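**Thread: Desk tidying task, how much variation per episode?**
Board: Bimanual / Demonstration collecting

---

**mminami_arms**

Hello all. I am collecting teleoperated demonstrations for a two-arm desk task, and I would like advice before I continue in the wrong direction for one more month.

The task is an office desk on a brown mat: laptop, mouse on its pad, a small stand with a cable, a wooden box with a handle. The operator must bring the desk to a fixed final arrangement. We have 1719 episodes which passed the review. The policy learned the mouse quite well. With the box it is poor. The gripper goes to the handle, closes a little too high, and then slides off when the arm pulls.

My operators place the objects by hand before each episode, and I believe they place the box almost always in the same orientation. I asked them in writing to vary it. When I look at the start images, the variation is maybe the width of a hand.

My questions:

1. Do you randomize the start positions with a printed list, or do you trust the operators?
2. Do you keep episodes where the first grasp fails and the operator recovers?

Thank you in advance.

---

**thibodeaux_lab_rat**

Printed list, always. People think they are random and they are not. We put the list on a second monitor with a top view drawing, and the operator matches the drawing. It costs 20 seconds per reset and everybody complains the first day.

For your second question, yes, keep them. Recoveries are the best part of our set.

---

**Escobedo_M**

I disagree about recoveries, at least for keeping them without a label. We kept them all in our drawer task and the policy learned to miss first and then correct. It was funny for one afternoon. We now mark the recovery part and train on it only from the moment after the miss.

Also, mminami, what is "passed the review"? Who reviews?

---

**mminami_arms**

I review, and Latrice Ambrose reviews when I am away. We reject an episode when the final arrangement is wrong, when the arms touch each other, or when there is a pause longer than 2 seconds. In total 3074 were recorded, so you see that we throw away a lot.

---

**shoshana.w**

You are rejecting 1355 episodes out of 3074?? That number worries me more than the box. I would look at the pause rule first. A new operator pauses exactly at the difficult moments, which for you is the handle. So your rule removes the examples of the box being difficult, and you keep the ones where it was lying in the comfortable orientation.

Can you count rejects by object?

---

**thibodeaux_lab_rat**

+1 to Shoshana. Cut the pause out and keep the rest. You don't need to throw the full episode.

---

**Escobedo_M**

Cutting pauses is not free either. If the arm is still drifting a little during the pause, you get a jump in the joint positions after the cut. Check the difference between the last frame before and the first frame after. We smooth nothing, we simply refuse the cut if the difference is over a threshold.

---

**mminami_arms**

I counted rejects by object this morning. Shoshana was right, and I am a little ashamed. Most of the pause rejects are in the box segment. For the mouse there are very few.

About the printed list: I discussed it with the operators. One of them, Myrtle, said that my written instruction was "vary the pose" and she understood only the position. She never thought about the rotation. In my language I would use one word for both, so this mistake is mine. I rewrote the sheet as follows:

- Position of the box: take the next line of the list.
- Rotation of the box: take the next line of the list, also when it looks strange.
- Handle must be reachable by at least one arm. If it is not, skip the line and write down its number.
- Do not correct the box by hand after the recording has started.

We started with the new sheet yesterday. The left arm takes the handle and the right arm works at the stand, so I also ask for the order of the two to change between episodes.

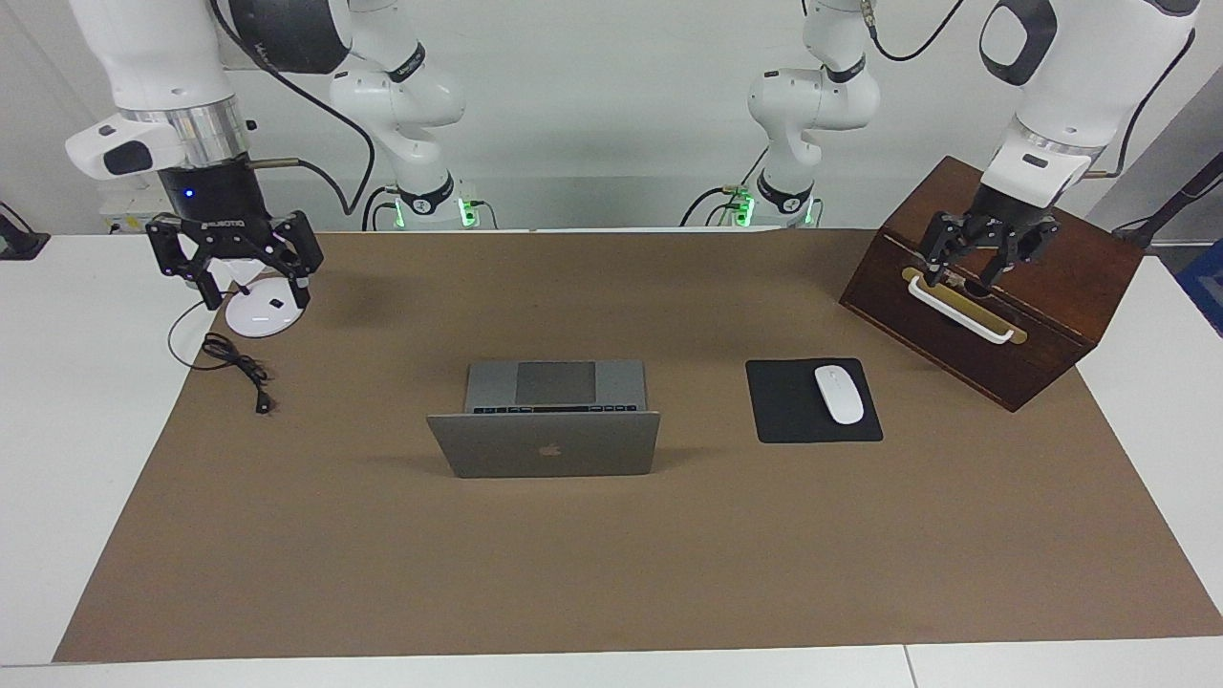

I also changed the camera check. Before, we looked only at the wrist cameras at the start of the day. Now the operator looks at the fixed camera too, and compares it with a saved reference picture. On two days in the old set the fixed camera had moved slightly after cleaning, and I noticed it only when I put the start images next to each other.

One thing I did not decide yet. Should I record the handle with both arms equally often? At the moment the nearer arm takes it.

---

**shoshana.w**

Nearer arm is fine if your list puts the box on both sides. If the box is always on the right of the picture, you will have a one-armed box policy, and you will find out at the demo.

---

**Escobedo_M**

Nearer arm gives you trouble in the middle of the mat, where both are equally near. Our operators changed their mind halfway through the reach, and the policy copied the hesitation perfectly. Write the arm on the list too.

---

**thibodeaux_lab_rat**

That is too much on one list, in my opinion. Position, rotation, order, arm... the operator reads more than he teleoperates. I would fix the arm only for the middle zone.

---

**Escobedo_M**

We have all four on ours and the reset time went up very little. But we have patient people.

---

**mminami_arms**

I will try the version with the middle zone first. I mark the zone on the top view drawing and not on the mat, so that no tape is visible to the cameras.

For the old set, I will take back the pause rejects for the box, cut them with the threshold check from Escobedo_M, and train once with them and once without. I will post both results in this thread, including if they are bad.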